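Procurement and Evaluation Board > Hand-held Equipment
Thread: Skulletti paired grippers, trial kit

Posted by osow_lab_admin
Tuesday, March 5, 2019

Our department has completed its trial of the Skulletti paired hand-held grippers, supplied by Billau on a loan of 21 days. Members considering the same kit may find the following notes of use. The work consisted of handling and folding small garments on a fixed table, with one operator holding a gripper in each hand.

The jaws performed well on hems and piped edges. Thin single-layer cotton was less satisfactory and was often picked up together with the layer beneath. Necklines gave the most difficulty, as both jaws must close on a narrow trim close to one another.
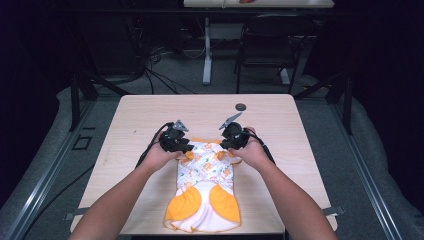
Points for purchasers

1. Cables. Each gripper has its own cable, which should be led down the outside of the wrist. Operators who let it run across the palm complained of it within the hour.
2. Weight. The body is bulky. We limited sessions to 30 minutes.
3. Support. Billau answered our written queries within 3 working days.

Our recommendation is to purchase, subject to a revised price.

Posted by khuong_textiles
Re: Skulletti paired grippers, trial kit

We thank the department for its report but cannot support the recommendation. Khương ran the same kit in November and returned it. Two of our operators have small hands and could not close the jaws fully without shifting their grip. A session limit of 30 minutes is, in our view, too generous.

Posted by osow_lab_admin

The remark on hand size is accepted. All our operators wore large gloves in their ordinary duties, and the report should have said so. We maintain our view on the session limit.

Posted by bench_services_16

May I ask whether the table was clamped? Ours moved whenever both hands pulled on the cloth, and we blamed the grippers for it at first.

Posted by osow_lab_admin

It was, with a metal bracket at each near corner. We would advise the same.

Posted by khuong_textiles

Ours was not clamped. I shall ask whether a second loan can be arranged before we close our file.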